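How to Clear and Reset a Stone-Look Countertop After Washing Up

A dark marble-pattern counter hides crumbs well and shows water spots badly. The routine on this page takes one person 40 minutes the first time, including sorting the small stuff that collects at the back. After that it is a short job at the end of the day.

What you need

Two dry cotton cloths
A soft sponge
Mild dish soap
A wire dish rack
A divided box or case for small items
A folded towel

Step 1. Empty the middle first

Move everything off the center and front of the counter. Slide heavier pieces only if they have felt or rubber feet. Lift plates and glass. Grit under a plate will scratch a sealed surface, and the marks show up more on dark gray than on white.

Wash the bare area with warm water and a few drops of soap, then dry it with the first cloth. Work from the back toward the front edge. Cenent's counter soap is fine for this and so is ordinary dish soap. Do not use vinegar on real stone.

Step 2. Choose a back-of-counter order

Keep the back strip for things that stay out and leave the front free for work. Our order is small-item case in the left corner, plates in the middle, dish rack on the right. If your sink is on the left, reverse it. The rack should be the closest thing to the sink so drips do not cross the plates.

Step 3. Stack plates and bowls

Put the plates down first, largest at the bottom, and set the bowl on top last. Hold a glass bowl by the rim and lower one side before the other, then let it settle. Amber and brown glass is easy to misjudge in low light, so feel for the plate under it before letting go.
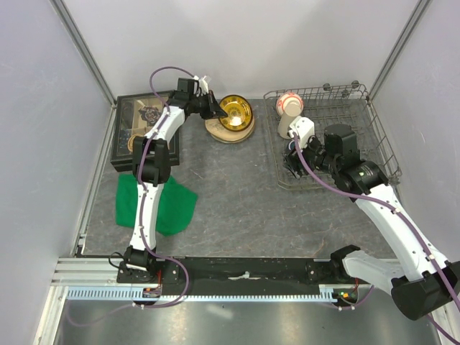 Step 4. Load the wire rack

Stand plates on edge with the fronts facing the same way. Put bowls upside down at the end with the widest gap. Glasses go on the outside row. Leave one slot open between thick stoneware pieces or they dry slowly where they touch. Empty the rack before bed and wipe under it with the second cloth.

Step 5. Sort the divided case

Put long pieces in the long compartment and give anything ornate its own section. Rings and other round items do well in a low section near the front. Small loose pieces should be kept together in one compartment. If the lining is light-colored, brush it out with a dry paintbrush. Water leaves a tide mark on fabric.

Step 6. Final wipe

Go over the open counter once more with a dry cloth, folded in quarters. Turn to a clean face when it starts to drag. Hang both cloths to dry and put the folded towel under the rack if it still drips.

Page by Peadar Ó Riain for Serstead home notes. Updated July.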